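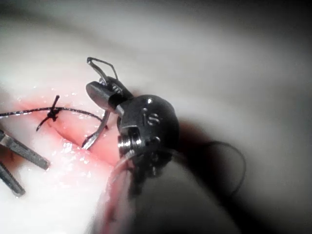 Gunnel Sandberg wrote under my June post that going around Duggan Lake in two days is a mistake, and that a person should take three or stay at home. She has walked it in both directions and she thinks the second half is wasted on people with tired feet. I have now done it in two days, and I want to answer her properly, so this post is longer than usual.

The loop is 49 kilometres. The map gives 967 metres of climbing, most of it on the north shore. When I read this number in my kitchen it seemed small to me. In the country where I grew up we measure a walk in hours and never in metres, and I still have not learned to be afraid of the correct numbers.

I went with Thibault, in the last week when the campground at Binda was open. We left the car at the south landing, paid for two nights of parking (the machine does not know what one night is) and started at half past seven. There was fog on the water and we did not see the other shore until the first bridge. Thibault likes to walk in front and talk backwards over his shoulder, so I heard perhaps half of what he said that morning. It was mostly on the subject of his knees.

The west side is an old logging road, and it is the part I would cut if I could. It is wide and straight and the gravel is the kind that moves under the shoe. Some cyclists passed us and said good morning very politely. After the second gate the road becomes a real path, with roots and moss, and there the walk begins for me. There is a stream to cross with good flat stones, then a long piece of birch forest where the leaves were already down, and the whole ground was yellow and the air also looked a little yellow. I stopped there to eat a bun with cardamom. It was the best moment of the first day, and it was only ten in the morning.

Now the climbing. The path leaves the lake at a wooden sign and goes up without any turns, as if the person who made it was late for something. We needed much longer than the time on the sign. At the top is a bench with a view over the narrow end of the lake and the islands, and a metal box with a book in it where the walkers write their names. The entries are numbered by hand and mine was 3,756. The one before us was from Eoin Cronin, who had written "wind" and underlined it. He was right. I put on my Clindovent jacket, which I bought second-hand and which is too long in the arms, and I was happy with every centimetre of it.

From the bench it goes down and up again, down and up, all the way to Binda. This is where I understood Gunnel. The most beautiful places of the whole loop are here, small bays with red rock and pines that lean out, and I passed them looking at my shoes. At one bay Thibault sat down and said he would live there now. I would have liked to stay one hour. We stayed for one orange.

Binda is a campground, a dock and a small store with a porch. The store sells firewood, soup, maps and wool socks in one size. In the evening there is soup from a big pot, and you eat it on the porch or inside near the stove if there is a chair. It was pea soup that day. I had two bowls, and the bread was dark and a bit sour, like the bread I miss here in Canada and have stopped looking for. We shared the table with Aidan Mac Carthaigh and his daughter, who were going the other way around by canoe. The canoe has the name Fula painted on the side. In Swedish it means "ugly", I was told later, but it is a nice green canoe and I do not think it deserves it.

I slept badly. The ground was cold and I had brought my summer mat, for the weight. Please take the warm mat.

The second day is easier than I expected. The east shore is flat for a long time and you walk close to the water, on boards in the wet places. The boards had frost on them and we went like old people, holding each other's sleeves. Later the sun came over the ridge and everything began to drip. We met almost no one. Around noon there is a beach with grey sand where you can boil water, and after this there are only farms, a piece of paved road, which is boring, and a church with a tap on the outside wall. The tap was already closed for the season, so fill your bottles in Binda.

We were at the car at ten past four. My left heel had a blister and Thibault's knees had, in the end, nothing at all.

So, Gunnel. I think you are right on the north shore and wrong for the rest. If I had three days I would not divide them equally. I would sleep the first night near the red bays - Paula Jitaru tells me there are tent places below the path, with no services - then do the short piece to Binda and spend the afternoon on the porch, and then finish in one long flat day. For a person who has only a weekend, two days is still a good walk, and I would not tell him to stay at home.

A practical note at the end: the page for the campground was changed on 12/4/25, and the bookings for next year will go by telephone only. They pick up in the mornings. I have asked for the place nearest to the stove.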